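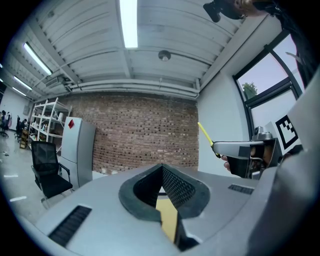

Ticket 618
Site: Besdale, back workroom
Category: Building / lighting
Priority: Normal
Status: Closed

Reported problem
One of the fluorescent tubes in the back workroom flickers for a while after the lights are switched on. Some mornings it settles down and some mornings it doesn't. There is also a buzz that you can hear from the chairs when the air conditioning is off. People working near the brick wall have complained of headaches by lunchtime.

What the reporter already tried
Switched the lights off and on again at the wall. Left them off over lunch. No change either time.

Log

Monday, 8:40 a.m.
Ticket picked up. Asked the reporter which light it is, as there are several in that room and the ticket only says "one of the tubes." Also asked if the flicker starts when the air conditioner kicks in.

9:15 a.m.
Reply from reporter: it is the bright one in the middle, not the smaller ones down the left side. Air conditioner makes no difference to the flicker. It does cover up the buzz.

10:30 a.m.
On site. Lights on from cold. Center tube flickered for 60 seconds or so, then held steady. Switched off, waited, switched on again, and it flickered for less time. The other lights came on normally. Buzz is present and comes from the same fitting.

10:50 a.m.
Moved the office chair out of the way and set up the ladder. Isolated the lighting circuit at the panel and tested dead before opening the fitting. Tube is gray at both ends. Brand is Damo, same as the spares in the store. Swapped in a new tube.

11:05 a.m.
Power back on. Flicker is shorter but still there. Buzz unchanged. The old tube was worn out but it isn't the whole problem.

11:20 a.m.
Opened the fitting again with the circuit off. The ballast is a Koller magnetic type and the mounting screws were loose, so it was sitting against the metal tray. Tightened the screws. Buzz dropped a lot with the power back on but did not go away. Starter looks original. No spare starter on the van.

11:30 a.m.
Ordered 2 starters and a replacement ballast from Satum. Left the light in service. Told the reporter it is safe to use and may flicker at switch-on until the parts come.

Thursday, 2:00 p.m.
Parts in. Fitted the new ballast and one starter. Light came straight on, no flicker, no buzz with the air conditioner off. Repeated the cold start after leaving it off for an hour and got the same result.

2:10 p.m. (separate note)
Shelving stays where it is. Reporter asked if it could go under the air-conditioning unit's drain side. Recommended against it. Raise a new ticket if you want the unit looked at.

Friday, 9:00 a.m.
Reporter confirms no flicker this morning.

Resolution
Tube, starter and ballast replaced in center fitting. Spare starter left in the store, top drawer, labeled. Old tube taken for lamp recycling. Closed.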